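Natance Project – Head-View Recordings in Furnished Rooms
4 min read

Stills and notes from our work on two-handed manipulation in ordinary rooms. The policies are trained on first-person video of people doing small household jobs, with no markers on the hands and no changes to the furniture.

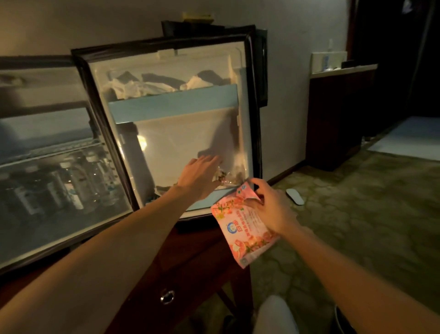 Minibar, door fully open. The left hand works low in the compartment, above a clear bag of what look like nuts, while the right holds a pink packet outside. Label: two hands, separate objects.

Why the refrigerator task is hard

Small refrigerators gave the lowest scores in the first round. The openings are narrow, the light comes from one side, and the arm throws its own shadow over the thing it is reaching for. Soft packaging adds to the problem – a pouch has no fixed outline, and its pose changes with the grip.

Labels

Each clip is split by hand into reach, grasp, carry and release, and the left and right hands are labeled on separate tracks. In the Girard set, which we used before this one, both hands shared a single track. Any clip where the hands did different jobs had to be dropped or given the label of the busier hand.

Training set

The current release holds 3,000 clips. We keep 200 back for testing, all from rooms that do not appear in training. The Kuleo model is trained on the rest, with 2 camera heights and no depth input.

Result so far

Separate tracks helped most on tasks where one hand holds an item and the other keeps working. They made little difference on single-hand tasks such as opening a drawer. Transparent bags remain the weakest class. The model tends to place the grasp point on the contents – the film above them is often missed.

Next

Losadley, our second test site, has deeper shelves and brighter rooms. The same label scheme will be used there without changes.

Share this page (4)
2 comments

This site uses cookies to measure page visits. Accept | Manage settings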